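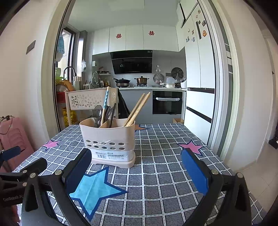 Hand-held gripper, jaws open, in front of the utensil holder on the dining table.

From: Melati Ong
To: Wedholm handling list
Subject: Re: Jaw position drift on hand-held units, utensil task

Dear colleagues,

Thank you to the Zulcombe site for the prompt report, which is quoted in part below.

> From: Rania Aoun
> During the March sessions at Zulcombe, one hand-held unit began
> to log a jaw opening that did not match the real one. With the
> jaws fully open the log read 80 percent. The reading was correct
> when the unit left the bench. Of 218 recordings made with it,
> 154 came after the first bad reading. The operator also noted
> that one jaw closed slightly later than the other. We have
> stopped using the unit. Please advise whether the recordings
> can be kept.

We have examined the unit at Lellstead. A pivot screw in the linkage had backed out by less than one turn. This allowed play in one arm and moved the encoder magnet away from its seat. The pads were not at fault, and no damage to the jaws was found.

The following applies to all sites with immediate effect.

The 154 recordings are to be marked "hold" and must not be passed to training. The Hourani group will decide whether the jaw values can be corrected from the video. The earlier recordings may be released after the usual review.

Before each session, operators shall open the jaws fully and confirm a reading of 100 percent, then close them and confirm zero. A unit that misses either value by more than two points is to be taken out of use. Screws are not to be tightened on site, as doing so changes the zero point.

Operators are also reminded to keep fingers clear of the linkage while the trigger is held. A loose arm can close without warning. No injury has been reported in this case.

Rania, with regard to your separate question on chopsticks and other thin items: please leave those out of the schedule until the replacement unit arrives. Small errors in jaw position matter most on thin handles.

Sites holding units from the same batch should reply to me with the serial numbers.

Regards,
Melati Ong
Equipment Safety, Lellstead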